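Two grippers and a green tablecloth

I promised back in August that I would write up the gripper comparison, and then of course the arm needed a new cable, and then I got distracted by the controller (more on that further down, if you have the patience). But I have finally had a good long stretch with both of them, and since a few of you have written to ask which one I would buy, I am going to tell you, and I am going to take my time doing it because that is how I am.

The two contenders are the Skitix parallel gripper, which came with my arm, and the Lanalar, which I bought secondhand and had to make an adapter plate for. On paper they are close cousins. Both open and close with a pair of fingers, both run off the same supply, and both will happily pick up a wooden block all day long. Blocks are what everybody tests with, though, and I don't have any great need to move blocks. I wanted to try the sort of thing you would find on a kitchen counter after somebody has been called away to the phone.

So I went through the house with a basket and came back with a mix that I was rather pleased with. There's a green citrus fruit for roundness, a waffle wedge, a brown towel folded up into a bundle, a little eggplant for shininess and a see-through plastic box with a lid. I like them well spread out for the first tries, with plenty of open cloth at the near side so the arm has room to come down and think.

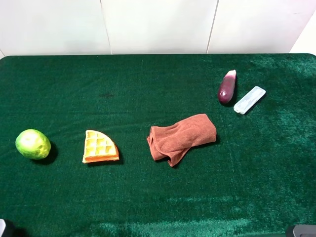
What each gripper made of it

The Skitix went first. It is a lovely smooth thing to drive and I have grown fond of it, but it has hard fingers and it is very sure of itself. The box was no trouble at all. The eggplant was another story, and I had to turn the closing force down further than I liked before it would stop squirting out sideways like a bar of soap. The towel it pinched nicely if I aimed for a fold, and missed altogether if I aimed for the flat part, which I suppose is fair, since I'd have trouble with that too if I only had two fingers and no thumb.

The waffle was the one I had been worried about, because it is so low to the table. You have to come right down to the cloth to get hold of the sides, and the Skitix kept stopping a hair too high. I fiddled with the height offset for over 30 minutes one evening, went off to make tea, came back and found that I had been editing the wrong settings file. I mention this so that you can feel better about your own evenings.

Then I swapped over to the Lanalar, and I will say the adapter plate was worth every bit of the filing. It is slower to close and it makes a whirring sound that the dog does not care for, but it is so much more forgiving! If I came at something a little crooked it would sort of settle itself as it closed, and more often than not the thing came up anyway. It got the waffle on the second try. The eggplant it held as if it had been doing it for years.

The fruit was where I spent the most time with both of them, partly because it is my favorite and partly because a lime is a surprisingly good teacher. It isn't a ball, after all. It has a long way and a short way, and if it is lying at a slant then you need the wrist to turn and meet it, or you end up squeezing the two ends and it rolls off in a huff. That is a job for the wrist camera, and I'm so glad now that I didn't skimp and leave it off.

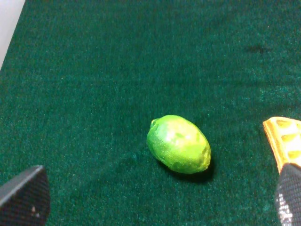 I had been using only the overhead view before, and from up there I could tell where a thing was but I was always guessing a bit at how it was lying. Down at the wrist the slant is much easier to judge, and so is the shadow, which I lean on more than I probably should for telling how close I am. The green cloth helps too. I know some people swear by plain gray, and a green lime on a green cloth sounds like asking for trouble, but I find I can follow it perfectly well, and the nap stops small things from skating about when a finger nudges them.

About that controller. I had been driving everything with the Niltik, which is a fine sturdy box with a joystick on it, and I switched to the Ayaaba partway through because the Niltik's rotation control is so twitchy. I ought to have changed only one thing at a time, I know. So I went back and ran the fruit and the eggplant again with both grippers on the Ayaaba, just to be fair to the Skitix, and it did improve. It still wanted a firmer hand from me on the eggplant than the Lanalar did.

If you are mostly moving boxes and other things with flat sides, keep the Skitix and spend your money on a wrist camera. If you are like me and want to pick up groceries, look out for a used Lanalar and be ready to make your own plate. I will put my drawing for it up once I have fixed the hole spacing, as 2 of the holes on mine are a touch too close together and I had to open them out with a round file.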